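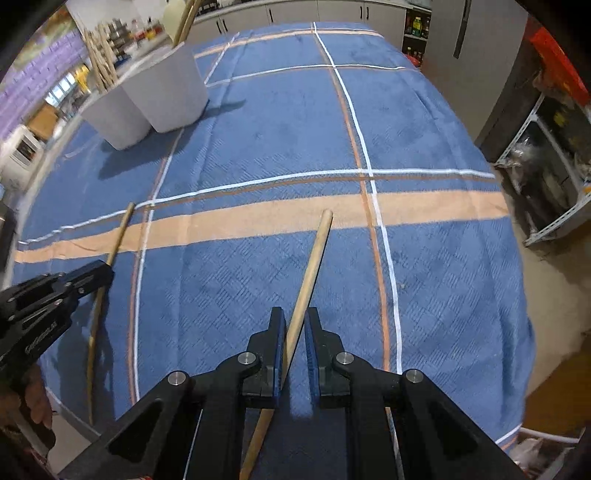 Finding a Stick's Axis in a Wide-Angle Gripper View

Long thin objects cause more failed grasps in our kitchen set than anything else. Sticks and chopsticks have almost no area in the mask, and on a striped tablecloth the line detector finds plenty of lines that aren't sticks. This page goes through the Istex stage that turns a segmentation mask into a grasp axis, and the checks we run before the planner is allowed to use it.

You need Istex installed and a working Tilside config for the gripper camera. If you haven't calibrated the fisheye lens yet, do that first. Everything below assumes the lens model is loaded.

Step 1. Mask out your own hardware

The fingers are in every picture, so they get a fixed mask. Open Tilside, load any clip in which the jaws are fully open, and draw around the fingers, pads and side arms. Draw a second mask with the jaws closed. Istex blends the two using the reported jaw width.

The fixed mask doesn't cover a second gripper coming in from the side. Turn on the "other tool" class for two-handed work. Without it, the dark arm gets merged with whatever stick it happens to cross, and the axis will be wrong by a lot.

Step 2. Undistort points, not pixels

Don't rectify the whole picture. It wastes time and smears the corners, where sticks often end. Run the segmentation on the raw fisheye picture, take the mask outline, and pass only the outline points through the lens model. Set this in the stage file:

axis.input = outline
axis.undistort = points
axis.max_points = 500

Going above 500 made no difference to the fit in our tests and slowed the loop down.

Step 3. Fit the axis

Istex fits a straight line to the undistorted points and reports the two ends and the width. A stick that passes behind a finger shows up as two pieces. Set axis.join = true and the pieces will be joined if their directions agree to within 2 degrees. Loosen that value only if your lens calibration is poor, and fix the calibration when you get a chance.

Step 4. Throw out the stripes

A straight stripe in the cloth passes the line fit just as well as a stick does. Two tests remove most of them:

Width test. The stripe and the stick may be equally wide, so this only catches the wide bands. Set the upper limit a little above your thickest utensil.

Motion test. Track the candidate line while the wrist moves. A stripe moves with the plane of the table. A stick held above the table moves differently. Istex needs at least 16 consecutive pictures for this, and more if the wrist is moving slowly.

A stick lying flat on the cloth won't pass the motion test. For those, use the segmentation score alone and require 80 or higher.

Step 5. Check the upright case

Now test with something standing in a holder. The upright axis points nearly along the approach direction in some wrist poses, and the fitted line becomes very short. When that happens the angle is noise. Set axis.min_length so the stage returns "no axis" and lets the planner choose another view.

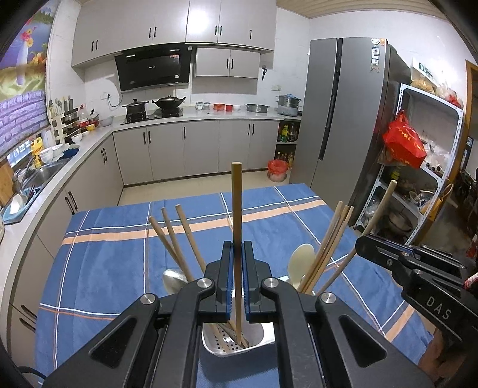
A single chopstick between the pads, with the rest of the bundle leaning away to the sides.

Neighbors in the holder are the other thing to watch. Chopsticks that lean against each other often come back as one mask. Split them with axis.split = direction, then look at the overlay and confirm that each stick has its own line. Near the rim, where they all meet, the split is unreliable, so keep the grasp point well up the shaft.

Step 6. Send it to the planner

The Uniyal planner takes the axis as a point and a direction in the wrist coordinates. It treats rotation about the stick as free, so leave the roll field empty. If you fill it with zero, the planner will take that as a real constraint and reject grasps it could have used.

Run the replay tool over a few recorded clips before you try it live:

istex replay --stage axis --overlay on

Watch the overlay at slow speed. The line should stay on the stick as the jaws close. A line that jumps sideways by roughly one stick width has usually locked onto a shadow or a stripe, so go back to Step 4.

Last updated Saturday, August 25, 2018. The axis.split option needs the February release of Istex or newer.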